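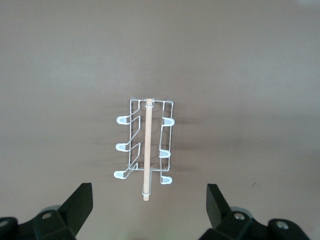

The ferry to Walen

Hedvig Nyberg had the key to her aunt's apartment in Drondmont for nine days before she used it. On the tenth she took the early bus, got off at the bakery, and walked up with two empty suitcases.

The landlord wanted the place cleared by the end of October. He had said so in a letter and then again on the phone, in the same words, as if he were reading the letter to her.

She started in the kitchen. Her aunt had kept very little. There were plates for one person and a spare, a drawer of string, a radio with tape over the dial so that it could not be moved off its station. Hedvig turned it on. A man was reading the water levels for the lake. She left it going while she wrapped the plates.

In the bedroom closet, behind the winter coats, she found a shoebox of ferry tickets. They were all the same, Pakow to Walen, one way, and none of them had been punched. The oldest were printed on stiff green card. The newer ones were thin paper and had started to fade. She sat on the bed and counted them because she did not know what else to do with them. There were 179.

Her aunt had never been to Walen, as far as Hedvig knew. She had never talked about it. She had worked at the post office in Pakow until her knees got bad, and then she had moved to Drondmont to be near the clinic.

Hedvig went down and knocked on the door of the neighbor, Mr. Ninh, who had been the one to call her in the spring. He looked at the box for a while without touching it.

"She bought one every payday," he said. "She told me that once."

"What for?"

"She said she was going to go."

"It's forty minutes across."

"I know how far it is," he said. He asked if she wanted coffee, and she said no, and then she said yes.

They drank it standing up. He told her there had been a man who ran the boatyard on the other side, and that he had written letters for a time and then had stopped. Mr. Ninh did not know the name. He thought the yard had been sold. He rinsed her cup as soon as she put it down, and she thanked him and went back upstairs.

By four o'clock the suitcases were full. She put the coats in bags for the church and carried them down to the hall. She unplugged the radio - the tape had gone brown and would not come off - and put it in her own bag. The shoebox she held under her arm.

The bus home went through Pakow. When it stopped at the landing she got off, which she had not planned to do, and the driver helped her with the suitcases. The woman in the ticket booth was eating an apple.

"Are these still good?" Hedvig asked, and slid one of the green ones under the glass.

The woman turned it over. She read the back, all of it, moving her lips a little.

"There's no date on it," she said. She punched it and slid it back. "You can leave the bags with me if you want. Last boat back is at seven."

Hedvig left the bags. She kept the box with her and went out along the dock, where four people were already waiting, and stood behind them.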